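Keeping the Toy Cell Running

Awuor Mbwambo looks after one sorting cell at Telonholm. It has an arm, a two-finger gripper, a dark green table and more toys than most day care centers. She has been on it since January, and before that she serviced packaging lines. We talked for most of a morning while she went through her startup routine.

The first thing she does is leave the power off. "I walk around it," she said. "I look at the cables on the floor and where they go up to the base. If somebody has rolled a chair over one, I want to know before the arm moves." After that she wipes down the fingertips with a damp cloth and checks them for nicks. Lint is her main complaint. The cloths in the mix shed, and the fuzz builds up on the pads until a smooth ball slips out.

The fingertips come from Drullimitz, in bags of 200. She swaps a pair after 875 picks or when she sees a cut, whichever comes first. The swap itself takes two screws. What takes longer is checking afterward that the fingers still meet where the software thinks they do. She closes them on a steel gauge pin, reads the position, and writes it in a paper notebook that stays with the cell.

"If it's off by a hair, it will still pick up a plush toy all day long," she said. "Then you hand it a little wooden block and it misses."

The height check comes next. She brings the arm down over the toys in slow mode, with one hand on the stop button, and watches the gap between the fingertips and whatever is on top.
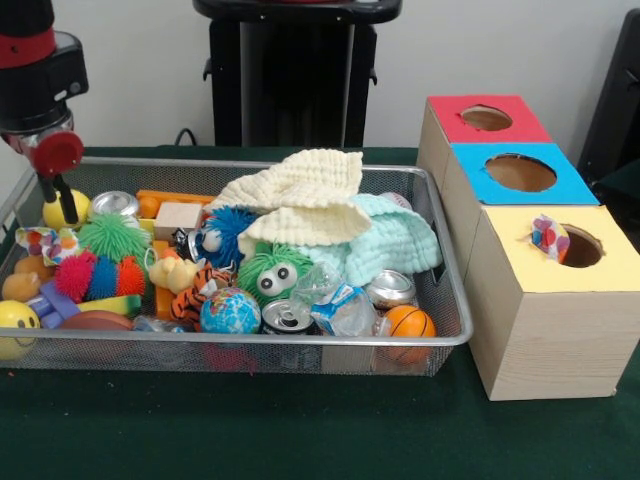
Mwaipopo would do the height check against bare table and skip the toys altogether, on the grounds that a flat surface gives the same answer every time and a heap of soft things does not. Mbwambo has heard this argument before and she half agrees. She does the bare table check too, once a week, with the container and the boxes lifted off.

"The table tells me the arm is right," she said. "The toys tell me the speed is right. Those are separate problems."

Speed was the problem she inherited. When she took over, the arm came down into the pile at 300 millimeters a second, and the wrist kept tripping its force limit. Each trip meant a walk to the cell, a reset and a rerun of the homing sequence. She brought the last part of the descent down to 116 and left the rest of the move alone. The trips mostly stopped – she still gets one when a finger lands squarely on something hard. 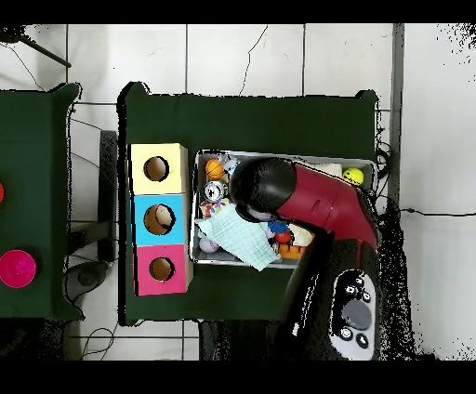
She also changed how the reset is done. The old procedure had the operator clear the fault and send the arm straight home. With the gripper down among the toys, that could drag a cloth and everything lying on it across the rim. Now the operator opens the fingers first, raises the arm straight up, looks, and only then sends it home. The new steps are on a laminated card from Jovero, the company that installed the cell. Mbwambo has crossed out two lines on it in marker and written in her own.

I asked what wears out besides fingertips. Cables, she said, though slowly. The sorting boxes are cardboard and have round holes, and the edges of the holes go soft where the arm pushes things through. She keeps flat spares under a bench and folds a new one when an edge starts to tear. A box that has shifted on the table causes more trouble than a worn one, so she checks the boxes against pencil lines on a paper template every time the cell is restarted.

The toys need attention too. Anything split, leaking or sticky goes in the trash. She restocks by hand and mixes them up with her arms in to the elbow, then lays the cloths back over part of the pile. The cloths make the job harder for the arm, and that is why they are there.
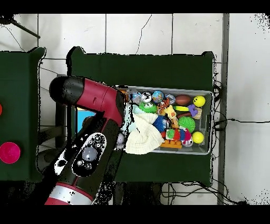 Once the container is full she runs the camera check. A printed target goes on the table, the software finds its corners, and she compares the result with the last one in the notebook. If the numbers have drifted she looks for a loose bracket before touching the calibration. "People want to recalibrate first," she said. "Then the bracket moves again and you've got two wrong numbers."

She has found a loose bracket twice. Both times it was the same screw, and it now has thread locker on it and a stripe of paint across the head – if the stripe doesn't line up, the screw has turned.

Her wish list is short. She would like a second gripper on the shelf, already set up, so that a bad bearing wouldn't cost her an afternoon. She would also like the fault messages to say which joint tripped. At the moment they give a code, and the codes are in a binder in another room. She has copied the most common ones onto the inside cover of the notebook, and when I left she was adding one more.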